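Robot Skills Course, Unit 4: Teaching by Demonstration
Handout prepared by Asabe Nwachukwu, Nnaji Training Center

4.1 Two ways to show a task

In the first way, you hold the arm with your hands and move it through the task. The joints are soft and the controller records their positions. In the second way, called teleoperation, you sit at the leader device and the arm on the table follows you. In this unit we use mostly the second way, so your hands do not come into the camera view.

The kitchen task is practiced on Wednesday. Please read the task sentence aloud before you start recording, and do only what the sentence says.

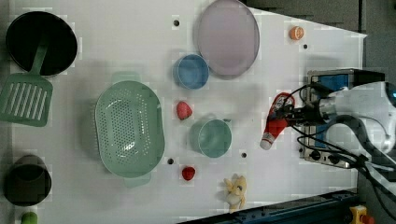
Figure 4.1. Kitchen table with the gripper at the red bottle.

4.2 Before you record

Bring the arm to the start pose. Check that the cables have enough slack for the wrist to turn. Open the gripper fully, then close it and open it again, and compare with the value on the screen. If the difference is more than 13 units, call Femi Bassey and do not correct it yourself.

One demonstration should take less than 59 seconds. Slow movement is allowed, but long stops are not good, as the robot will also learn to stop.

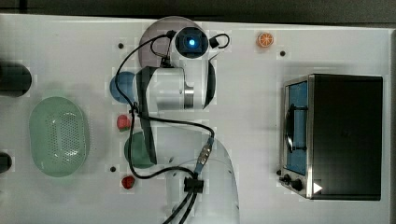 Photo: Lorcan Ó Súilleabháin / Damance course archive

A wrist camera sees small objects well when the arm is near them. It does not see the whole table, therefore we also record from fixed views. When the arm covers an object in one view, look at the other view before you close the gripper.

4.3 Mistakes and repeats

If you drop an object, keep recording and pick it up again. Mark the demonstration as "recovered" in the log. If you touch the wrong object, stop and mark it "rejected".

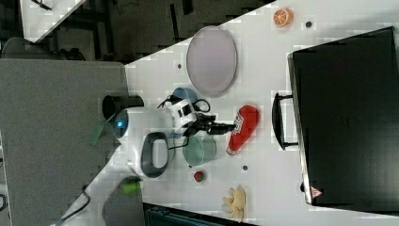 Rejected demonstrations are not deleted. Our set now has 2,562 demonstrations, with both marks included, and Unit 5 uses the rejected ones for comparison.

Homework: record 14 demonstrations in pairs and write half a page on which ones were difficult to control.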